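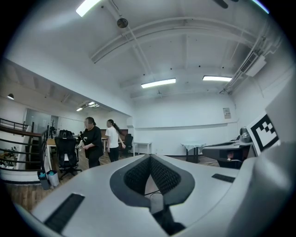

Plenano has opened orders for the Nikeo hand-held gripper kit, a two-unit set for recording manipulation tasks in ordinary rooms without a robot arm on site. The body is matte light grey plastic, with black rubber pad strips to the left and right of a dark, mesh-lined recess. A thin cable runs inside the recess. A square black-and-white marker serves as the position reference and can be read under normal office lighting. The kit needs no fixed rig and can be used between desks and chairs with staff present.

Each kit contains 2 grippers, 4 printed markers, a charging dock and a carrying case. Recordings are stored on the gripper and transferred by cable at the end of a shift. The grippers are supplied as a matched pair and should be calibrated together before first use.

During the pilot, operators at Lumenta logged 1,213 recordings with preproduction units. Plenano changed the trigger spring and the cable clip as a result. Units shipped to pilot sites will be exchanged at no charge.

Recordings can be exported to Mikow, Plenano's review software, where users trim, label and reject takes. A Mikow license for one workstation is included. Additional licenses are sold separately.

The first production run is limited to 2,000 kits. Shipping begins in October, in order of purchase. Replacement pad strips and marker sheets will be stocked from the same month. Data sheets and order forms are available from the Plenano sales office.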